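Gavalas table oil, the 4 oz tin

I went through two other oils before this one, and both left my kitchen table feeling tacky for days, so I wasn't expecting much from a tin that cost me $32. Well, I love it! It goes on thin, smells a bit like walnuts (in a good way) and you can wipe off the extra with any old T-shirt. I started mine after breakfast and we ate dinner on it that night, no sticky elbows.

My gripes: the lid is a pain to pry up, and the Bisik rag they throw in sheds lint everywhere. Skip it. I'd still buy the oil again, and I'm doing the bookshelf in November.

Pale wood, and the grain shows.
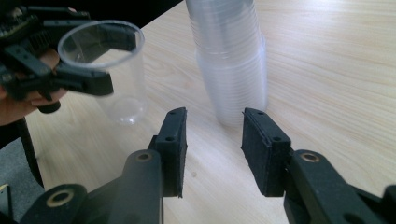 How it compares with Rotar

Rotar is cheaper and dries slower.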